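How to Run a Pick-Up Demo at an Open Day

Start with a simulated gripper on a big screen and a small round object for it to reach.
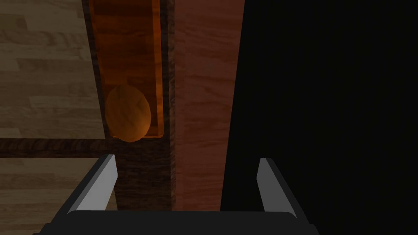 Soledad Ibarra wrote in after trying this at Kumside that the screen worked well, but that she should have told people first that they were watching a simulation. Half of her first group went looking for the real arm. Put that in your opening sentence and you will save yourself the question.

What you need

A computer that runs your simulator smoothly, a screen people can see from the back row, and 2 presenters. One drives, the other talks. We set up at Zellport in June with groups of nine and a slot of 50 minutes, and that was enough time for everyone who wanted a turn.

Before the doors open

1. Load the task and save the starting position. You will go back to it many times.
2. Set the view to the gripper camera. Visitors follow the job more easily when they see the fingers and the target together.
3. Run the whole pick by hand, then run it from the script.
4. Turn off screen savers, updates and pop-up messages.

During the demo

Begin with the fingers open and the object still in its channel. Ask the group how they would pick it up. Most people say "just close the hand," so let them try that. A narrow channel leaves little room beside the object, and the fingers can hit the walls before they touch it.

Next, line up the gripper over the object and turn the wrist so the fingers come down where there is space. Lower it in small steps. Stop before contact and let a visitor decide whether to go on. Close slowly, then lift straight up until the object is above the rim.

If the grip slips, reset and go again. Don't try to chase the object around with the arm. It takes too long and the people at the back lose track.

Letting visitors drive

Give each person 60 seconds and cut the arm speed to its lowest setting. Keep one hand near the reset key. Younger children do better with the up and down control only, while the presenter handles the rest.

Save the log after each group and reload the starting position before the next one comes in.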